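Fenthorpe trial puts desk tidying ahead of laundry

Small household objects remain harder for machines than the furniture around them, according to interim results from a trial at Fenthorpe, where automation firm Truvport has spent the spring testing whether a two-armed robot can clear a desk without help.

The firm set its machine 30 tidying and packing tasks, each using items found in most homes and offices: pens, erasers, batteries, tape dispensers and zipped cases. By June it could complete seven of them to the standard Truvport would accept from a paid worker. A further group of tasks was finished only when a member of staff stepped in, and these are counted as failures in the interim report.

"The arm gets to the right place nearly every time," said Esmaeil Ghasemi, who leads the trial. "The trouble starts after contact. A pen rolls, an eraser tips over, and the plan made a second earlier is no longer any use."

Zips are the weakest point. Opening a soft case calls for one hand to hold the body still while the other pulls along a curve, and the force needed changes as the zip goes round the corner. The robot tends to drag the whole case across the table. Closing the lid again is worse, as the fabric has to be pressed into line before the slider will move. Batteries also cause errors. They roll when nudged, and their polished sides reflect overhead lights in a way that upsets the depth reading.

The machine learns from people doing the same work by hand. Truvport now holds 127 hours of this material, covering sorting, packing and unpacking at table height.

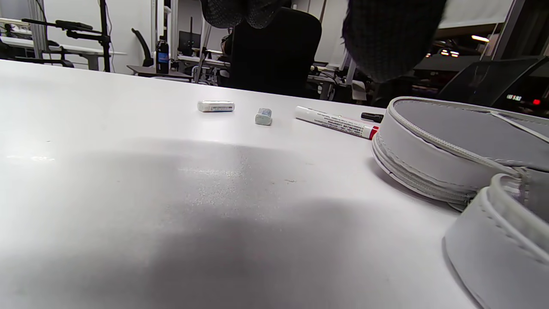
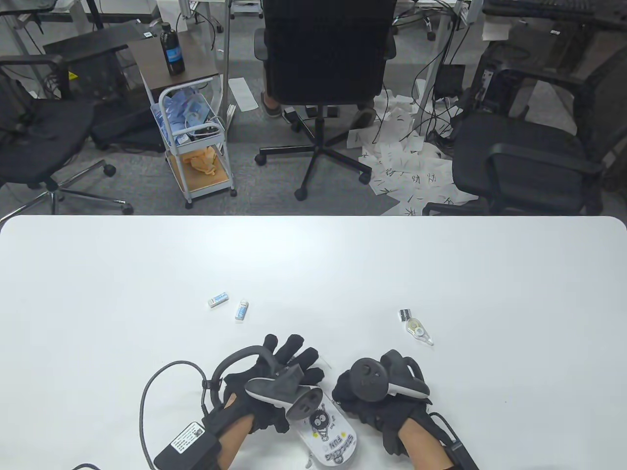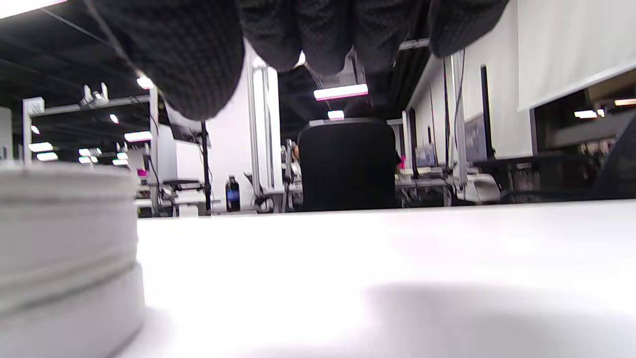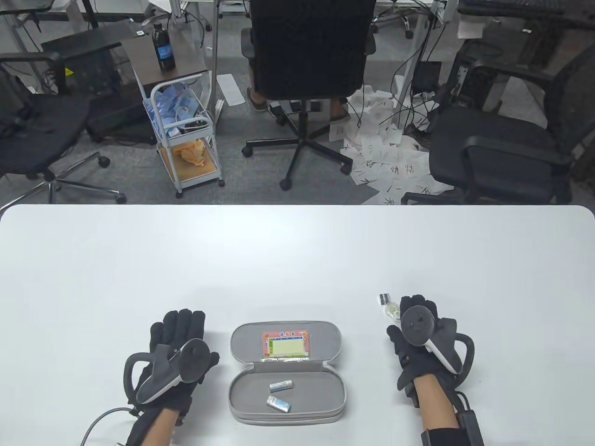 Small items and a white tabletop: table work of the sort under study.

Ghasemi said the amount of material mattered less than its variety. Early sessions used the same few objects set out in the same order, and the robot did well on those and badly on anything else. Later sessions changed the starting positions each time and included mistakes, such as a dropped cap or a case put down the wrong way up, along with the correction that followed. Results on pen tasks improved after the change. Results on zips did not.

Speed is a separate problem. Packing a pencil case takes a practised adult under a minute. The robot's best complete run took some 2 minutes, and most were longer – a good part of the time went on pausing to look again after each movement. Truvport has not tried to shorten these pauses, as doing so in an earlier test led to more dropped items.

Shop-floor work looks closer. Ansari, a stationery wholesaler, has asked for a version that would fill gift sets from open trays. In that setting the objects arrive in known positions and the case can be held in a clamp, which removes the need for a steadying hand. A bench test is planned for the autumn, with one member of staff checking each finished set. Ansari has not placed an order.

The position in the home is less clear. Zoketti, which makes the gripper fingers used in the trial, is working on a softer fingertip with a narrow edge for catching zip pulls and paper clips. The current part is too thick to get under anything lying flat, so the robot has to push such items to the edge of the table before it can lift them. Samples of the new part are due at Fenthorpe before the next round.

That round will repeat all 30 tasks with the new fingertips and no change to the software, to show how much of the failure rate comes from the hand itself. Folding clothes and loading a dishwasher, both on the original list, have been put back until the desk tasks are more reliable. Ghasemi would not give a date for either.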